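Skulano opens its neighbourhood repair and lending library
2025-10-27

Skulano is thrilled to open the doors of its new repair and lending library, a shared space where neighbours can borrow household gear, learn to mend what they already own and get to know the people on the next street over.

The library has been a long time coming. It began with a single shelf in Nermina Lazarević's garage, where friends would drop off hedge trimmers, cake tins and camping stoves they used once a year. Word got out, the shelf became a wall, and before long there was no room left for the car! Now the collection has a proper home at the old Papadopoulos hardware store, with the original counter and paint-mixing corner still in place.

"People kept asking me where they could bring things, and I kept running out of garage," said Lazarević, who founded the library. "Having a real counter with a bell on it makes me happier than I can say."

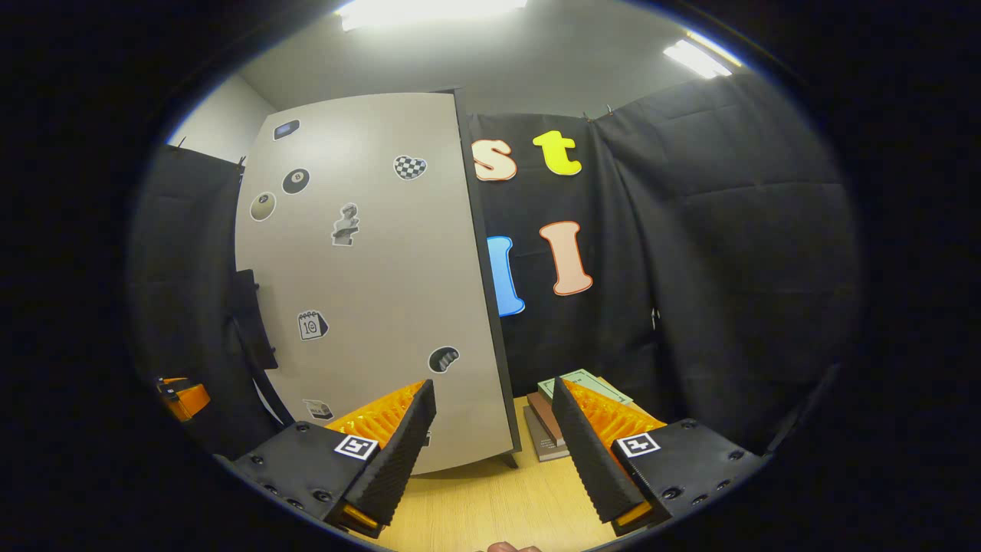

Members can borrow up to five items at a time and keep them for 17 days, long enough to get through two weekends of painting or a family visit. Renewals are free as long as the item hasn't been requested by another member. A yearly membership costs $30, and anyone who finds that a stretch can have the fee waived by asking at the counter — no forms, no questions.

Repair evenings run twice a month. Arben Dumitrescu will lead the sewing and upholstery table, and Hsiu-ying Hsueh, a retired piano tuner with endless patience for fiddly things, will look after clocks, lamps and small appliances. Visitors are asked to stay with their item and lend a hand, so everyone goes home knowing a bit more about how it works.

Local grocer Grillomel is supplying soup and bread for the first evening, and there will be a colouring table for the kids.

In December the library will add a winter shelf of snowshoes, sleds and children's skates. Donations in good, clean condition are welcome any time the library is open, and skates are especially needed in the smaller sizes.

To join, or to offer your skills at a repair evening, drop by the counter and ask for Velimir Yordanov, member services.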